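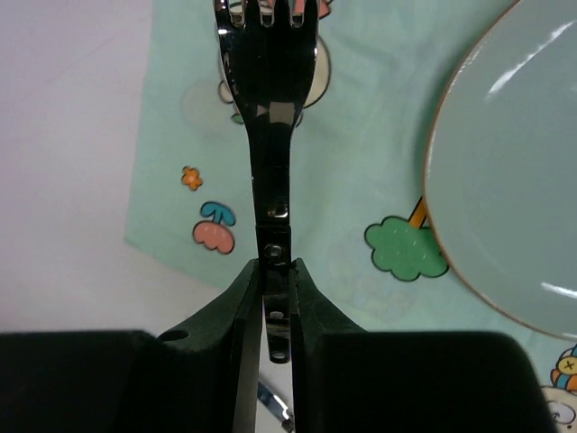

How I Clean and Pack Folding Camp Cutlery (and Keep the Hinges Happy)

I have a soft spot for folding forks. They fit in a lunch bag, they feel nicer in the mouth than plastic ones, and they survive being dropped in a parking lot. What they don't survive is being treated like the rest of the silverware drawer. I ruined one set that way, a cheap Stollex one with a fork that got so stiff I had to open it with pliers, and since then I've kept to a little routine. It takes me 14 minutes for the whole family's stuff, most of which is waiting around for things to soak.

I do this at the kitchen table on one of the kids' cartoon placemats, mint green, very wipeable. A placemat is perfect for the job. It keeps the metal from scratching the tabletop, and if you drip a bit of oil you can just take the whole thing to the sink.

What you need

Folding cutlery, obviously
A bowl of warm water
Dish soap
An old toothbrush, soft
A wooden toothpick or two
Two dry cloths, one of them the kind you'd use on glasses
Food-safe mineral oil (the cutting board kind is fine)
A pouch or roll to pack everything in

Step 1: Look at the joint before you wet it

Most folding forks have a short joint section partway down the handle with a rivet or a little pivot screw through it. Find out which one you have. A rivet is just a smooth round head and there's nothing to adjust. A screw has a slot or a star in it, and you can tighten it a hair if the fork flops around when you pick up a piece of potato.

Open and close it slowly a couple of times. If it grinds, there's food in there. If it squeaks, it's dry. If it does both, you have my old Stollex, and I'm sorry.

Step 2: Soak it open

Put a good squirt of soap in the warm water and lay the pieces in with the hinges open. I leave mine for 7 minutes. Please don't leave them overnight! I did that once before a trip and got a row of tiny orange freckles around the rivet that never came off completely.

Step 3: Brush the hinge

Hold the fork under the water and work the toothbrush across the joint while you move it back and forth with your other hand. It's fiddly. Do both faces, then fold it halfway and get the bristles into the gap that opens up.

Use the toothpick for anything stubborn, and for the holes in the lower part of the handle if yours has them. Rice gets in those. So does peanut butter, and peanut butter in a small hole turns into something like cement. Push the toothpick all the way through and give it a twist.

Step 4: Get between the tines

This is where I used to be lazy. The flat parts of a fork come clean with one wipe, but the little notches down at the base of the tines hold on to egg like you wouldn't believe. Fold the corner of a cloth over your fingernail and pull it through each gap, then run the toothbrush up and down a few times.

Rinse everything under running water, hinge included, until there are no more bubbles coming out of the joint.

Step 5: Dry it, then dry it again

Shake the fork hard over the sink, wipe it down with the first cloth, and leave it open on the placemat. Water hides inside the hinge, so I go off and make coffee at this point. When I come back I work the hinge a few times and there's nearly always one more drop. Wipe that up too.

Step 6: One drop of oil

One! Put it on the end of a toothpick and touch it to the joint, then open and close the fork until it moves easily. Wipe off whatever squeezes out. My friend Saskia Tamihana uses coconut oil for this, and it does work, although it goes solid in a cold car and then the fork won't open until you've warmed it in your hand. Mineral oil doesn't do that.

Don't reach for the spray can in the garage. It smells, and you're going to put this in your mouth.

Step 7: Polish (optional, but I like it)

If your set has the mirror kind of finish, it'll show every fingerprint you ever put on it. Take the glasses cloth and rub from the joint up toward the tines, in one direction. On a really shiny fork the metal looks almost black when it picks up something dark in the room, with bright little sparks along the edges – very satisfying. Brushed steel doesn't need this step, so skip straight to packing.

Step 8: Fold and pack

Close each piece fully and slide it in with the folded end down. I have a Tokau roll with narrow pockets that stops the pieces from rubbing together. Before that I used a Zallora zip pouch, which was fine, only everything rattled. A clean sock also works, and I've used one on more than one trip.

If there's a hole near the end of the handle, you can run a loop of cord through it and hang the set from a hook to air out between uses. Leave the roll open for a night or so before you put it away for the season.

How often?

I wash mine after each meal like any other fork, and do the whole routine in April when the camping bins come down, then again when they go back up. If you use yours for lunch at work every day, I'd oil the hinge once a month or whenever it starts to sound dry.

A few things that come up

Can they go in the dishwasher? Mine did for a while. The steel was fine and the hinges weren't – they came out gritty and stiff. I wash them by hand now.

The fork folds up while I'm eating. Tighten the screw a tiny bit at a time, testing as you go. If it's riveted and it's that loose, I'd retire it to the tent-peg-cleaning department and get another.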